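The Case for One White Cabinet

Odair Bastos moved into the Pakolgate flats in August with three chairs and no plan for storage. Boxes along the wall for weeks. Then he gave up and bought a cabinet, white, tall door on one side, open cubbies on the other.

"I wanted somewhere to put things down," he says. "And then I didnt want to put anything down on it."

A familiar problem. Open shelving fills up. Mail, chargers, the mug you meant to wash. Sales, the little furniture shop on Luretti Street where Bastos spent two afternoons opening and closing doors, has 600 square feet of floor and a staff that will talk you out of a bigger unit. Their advice to him: start with less than you own. Leave the top cubbies alone for a month.

He's keeping to it. So far.

What to look for, if you're shopping. Shelf-pin holes, so you can move a shelf when you change your mind, and you will. Ribbed glass in the door if you dont trust yourself behind clear. A knob you can grab with your hands full. An open space at the bottom for whatever is too ugly or too heavy for eye level. 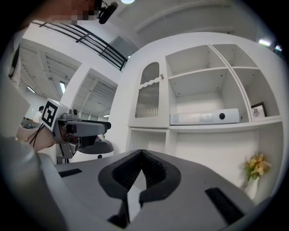

Flowers are the argument that never ends. Real ones die, fake ones collect dust, and most people we asked go fake in the end and run them under the tap now and then. Yellow and orange hold up well against white. Keep the vase small. Same with pictures: one, in a dark frame, leaning. No nails, no level, and you can swap it whenever.

Bastos wants a second unit for the hallway. Sales told him to wait untill spring.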